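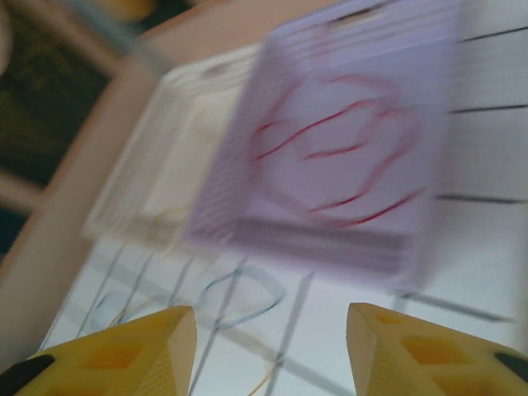
Chapter 7: Bonus Terms and the Real Price of a Deposit Match

18 Dec 2025
By Beverley Blackburn

Most online casinos offer new customers a deposit match. A player puts in money and the casino adds a credit of the same size, up to a stated limit. The credit can't be withdrawn right away. It is tied to a wagering requirement, and this chapter is about how to read one and work out what it costs.

Take a player who deposits $200 at a site we will call Musex and receives a $200 match. The terms ask for $3000 in total bets before any of the bonus can be cashed out. On a slot that keeps 2 percent of each bet over the long run, the expected loss on $3000 is $60. The bonus is worth $200 on paper and $140 after that cost, provided the player's balance lasts long enough to finish.
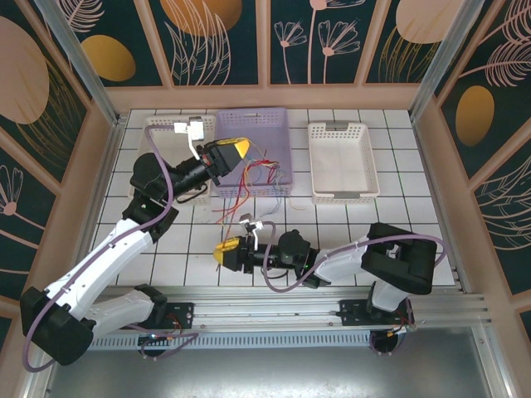

The type of game matters as much as the total. Many operators count slot bets in full and table games only in part, or leave table games out. A player who bets $2620 on blackjack under terms that exclude it has made no progress at all. The rule is usually found in a separate table, well below the headline offer.

Time limits are the other common trap. If an offer accepted at the start of February expires at the end of the month, a casual player may have to bet more each evening than he or she normally would. Larger bets bring larger swings – and a greater chance of running out of funds before the requirement is met.

Section 7.1 sets out the basic calculation. Section 7.2 adds game weighting, using a set of terms compiled by Yufang Fan. Section 7.3 covers maximum bet rules and the ways a bonus can be voided. Readers who skipped Chapter 4 should go over expected value before starting the exercises.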